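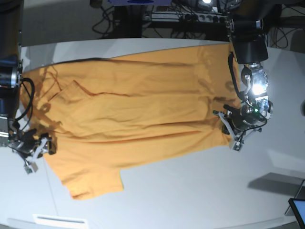 Man könne einen Auftrag nicht mitten in der Nacht anhalten und am Morgen so tun, als wäre nichts gewesen, heißt es bei Stojanovska. Die Textilreinigung in der Unterstadt von Jakcombe gehört zu den Betrieben, die gegen die geplanten nächtlichen Stromabschaltungen Einspruch eingelegt haben.

Der Netzbetreiber Drusura will im März die alten Erdkabel zwischen dem Bahnhof und dem Fluss erneuern. Dafür soll der Strom in drei Nächten abgeschaltet werden, jeweils ab 23 Uhr und für die Dauer von sechs Stunden. Betroffen sind nach Angaben des Unternehmens vor allem Wohnhäuser, aber auch 60 Gewerbebetriebe. Darunter befinden sich zwei Bäckereien, mehrere Reinigungen und Änderungsschneidereien sowie ein Kühllager.

Die Kabel in diesem Teil der Stadt gelten seit Langem als störanfällig. Im vergangenen Winter fiel der Strom in der Unterstadt mehrmals aus, einmal am frühen Abend, als die Geschäfte noch geöffnet waren. Drusura hatte danach zugesagt, die Erneuerung vorzuziehen. Dass die Arbeiten notwendig sind, bestreiten auch die Betriebe nicht. Sie kritisieren den Zeitpunkt und die kurze Frist der Ankündigung.

Besonders schwierig ist die Lage für die Reinigungen, die für Hotels und Pflegeheime arbeiten. Sie holen die Wäsche am Abend ab und müssen sie vor dem Frühstück wieder ausliefern. Die Bäckereien beginnen in der Regel um zwei Uhr mit dem Backen und müssten in den betroffenen Nächten auf andere Backstuben ausweichen. Eine der beiden hat schon angekündigt, dass sie an diesen Tagen erst am Mittag öffnet. 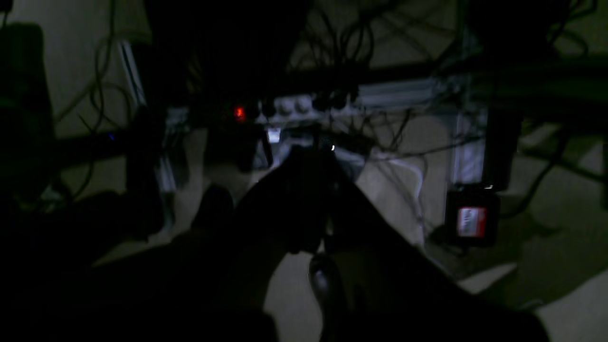 Rotes Licht im Dunkeln. Die Betriebe sollen ihre Geräte vor der Abschaltung vom Netz trennen.

Drusura bietet den Gewerbekunden inzwischen an, mobile Stromaggregate aufzustellen. Diese liefert die Firma Skindix, die schon beim Umbau des Bahnhofs für die Notversorgung zuständig war. Die Miete will der Netzbetreiber übernehmen, den Treibstoff sollen die Betriebe selbst bezahlen. Ein Antrag muss schriftlich gestellt werden, und für den Anschluss ist die Abnahme durch einen Elektriker vorgeschrieben.

Bei den Reinigungen stößt das Angebot auf Skepsis. Für die großen Trockner reiche die Leistung der Aggregate nicht aus, und in den engen Höfen der Unterstadt sei kaum Platz für ein solches Gerät. Auch die Anwohner fürchten den Lärm in der Nacht.

Die Stadtverwaltung will nun zwischen beiden Seiten vermitteln. Sie prüft, ob die Abschaltungen straßenweise erfolgen können, damit nicht alle Betriebe in derselben Nacht ohne Strom sind. Drusura erklärte dazu, dies sei technisch möglich, würde die Bauzeit aber verlängern. Die genauen Termine sollen den Haushalten per Aushang mitgeteilt werden.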